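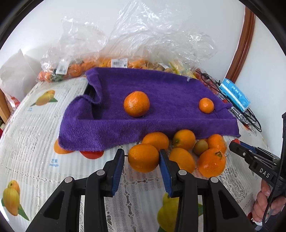 Student Projects > Home Economics > Reports > Keeping Citrus Fruit at Home

The question of our project was simple: how should a family keep citrus fruit in the kitchen, if it buys a big quantity at once? In Grorkau many families buy mandarins and oranges by the bag in winter, and a part of every bag goes to the garbage. We did our work at a home table and not in the school laboratory, with a lace-patterned tablecloth that has mangoes printed on it and a purple terry-cloth towel spread over the middle. Two of the mandarins lie on the towel, the one near the center with a very bumpy peel, and other fruit is grouped on the tablecloth in front, with a small kiwi in the same group. The kiwi was important for us, as we will explain in section 3.

1. Purpose

We wanted to compare three ways of keeping the fruit. The first way was on a towel, in one layer. The second way was in a closed plastic bag. The third way was in the bottom drawer of the refrigerator. We also wanted to learn if the condition of the peel on the first day can tell how long the fruit will stay good.

2. Method

The fruit was bought at the Pumphrey market on the same morning. We sorted it by hand and did not use any fruit with a cut or a soft place. Each group had a weight of almost 500 grams at the start. Every 4 days we weighed the groups on a kitchen scale, pressed each fruit lightly and wrote down the smell and the color of the peel. The room was heated as usual, and we did not change anything in it for the project.

The fruit on the towel was turned each time. We began with a paper towel, but it stuck to the peel in one place, so we changed to terry cloth and started again from the beginning. For this reason our first notes are not included in the results.

3. Results

The group in the plastic bag was the worst. There were drops of water inside the bag already at the first check, and at the second check one mandarin had green mold near the stem. We threw it away and washed the others, but the mold came back.

The group on the towel lost the most weight. The peel became thin and hard, especially on the smaller mandarins, but the inside was still sweet and there was no mold. Fruit with a bumpy peel was easier to open after this time than fruit with a smooth peel. The group in the refrigerator looked almost the same as on the first day, but two of us found the taste weaker.

About the kiwi: we had read that ripe fruit of other kinds can make citrus fruit spoil faster, and we kept one together with the oranges to see it. We did not notice a difference. One kiwi is too little for a conclusion, and it was quite firm when we bought it.

4. Problems

Our kitchen scale shows only full grams and it was replaced once, when the battery was finished. Also, we opened some fruit for tasting, and the later weights had to be corrected by calculation. The work would be better with a second series in June, when the kitchen is warmer.

5. Use at home

For a small quantity that will be eaten in one week, we recommend the towel. For a full bag we recommend the refrigerator drawer, without plastic. The fruit should be taken out one hour before eating.

Last updated: Thursday, January 11, 2024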